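Budget for a hand-held gripper data setup, small team, what am I forgetting?

Posted in: Robotics & Automation > Buying and planning
Asked by wallside_ops, December 18, 2024

Hi all. Trying to get a purchase request in before the budget closes and I've never bought for this kind of work. We're a small shop (Wallside, home organizing and light packing) and want to record our own folding and tidying tasks with hand-held grippers. No robot arm yet, maybe next year.

What I have so far:

2 hand-held grippers with cameras, quote from Frei, 2,096 for the pair
1 head camera, 715, also Frei
marker cubes, no idea, are they included??
a laptop we already own

Room is a normal office. Desk, shelves, a few chairs. Lease is fixed so I can't move walls or change the lights.

Things I can't figure out. Do I need one set or two. Do we rent first. And what do people spend on all the small stuff, straps, cables, storage. My boss wants one number and hates coming back for more. Thanks in advance, sorry if this has been asked, search gave me nothing but arms.

hosik_tinkerer
marked as most helpful

Your main lines look fine but you left out everything that makes them usable. Did this same excercise in September, so from memory:

Cubes. Ask Frei in writing. Ours were not included and the quote didn't say so either way. If you print your own, get the tag size right and use matte, gloss gave us trouble. Buy or make a spare set. Corners get dinged.

Straps. People's wrists differ. Get two sizes. Cheap, just add them.

Storage. Everyone underestimates it. Each camera writes its own video and you'll want to keep the raw files until someone has checked them. We budgeted one drive and ended up with three. Put in at least two plus a backup.

Power and cables. Walk the room with a tape measure before you order. Count outlets near the desk. A power strip on the floor is ok if nobody walks there, otherwise buy cable covers or a longer strip and run it along the wall.

Labor. Your biggest cost and it isn't on your list at all. Two people per session if you can, one doing the task and one watching the recorder. We plan 20 minutes on and then a break, arms get tired holding grippers out in front.

One set or two: one. Don't buy a second until the first has run a full month. You will change your mind about something, the mount or the cubes or the cameras, and you don't want to change it twice.

Furniture: don't buy any. Use what you have, the ordinary stuff is the point. Maybe a vase or a plant you don't care about.

For your one number, I'd take equipment plus small stuff, then add a bit for replacements. And show your boss a couple of pictures of how close people work and how much desk and floor it takes, saves a long meeting.

Cubes on the grippers in the first one, strapped to the wrists in the second: 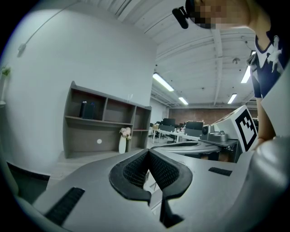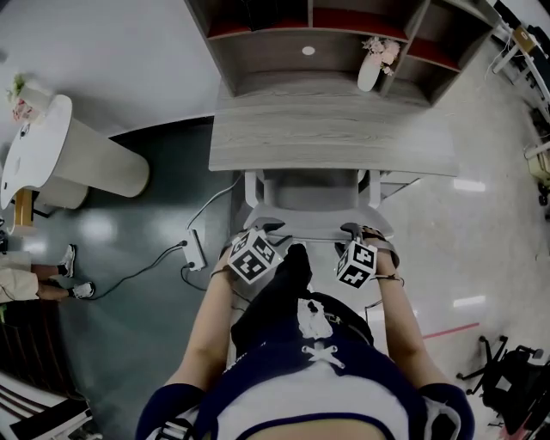 nirel22

rent. we rented from a place near us for 7 days and found out the grippers were too heavy for half the team. would of been a bad thing to learn after paying. ask if the rental fee comes off the price if you buy, ours did

also check if the head camera needs its own charger, and get a spare battery if it takes one

frei_customer_not_staff

Not affiliated, just the name. Bought the grippers last year. Delivery was slower than the quote said so if your money has to be spent by a date, ask them to invoice up front. Our finance people only cared about the invoice date, not when the box showed up. Yours may be different, check.

Disagree a little with hosik_tinkerer on the one set thing. If you have two people who'll record full time then a second pair pays for itself pretty quick, you're paying them anyway. For part time, yes, one.

Couple more lines for your sheet:

insurance or at least a line for breakage, somebody will drop one
shipping, both ways if anything goes back for repair
colored floor tape so chairs and stools go back to the same spot
a consent form for whoever is on video, free but takes time, do it early
lockable cabinet if other people share the office

Lights: I wouldn't worry that you can't change them. Do a short test at the desk with the room lights on, see if the tags get picked up at the angles you need, and if not try turning the desk before spending anything.

wallside_ops
comment by original poster

ok this is great, thank you. Wrote to Frei, asked about cubes, rental credit and invoice date all in one mail. Adding the drives, straps in two sizes, tape and a breakage line. Labor I hadn't put in at all so that's going to be a fun conversation. Will do one set and rent first if they let us. Still need to mesure from the outlet to the desk.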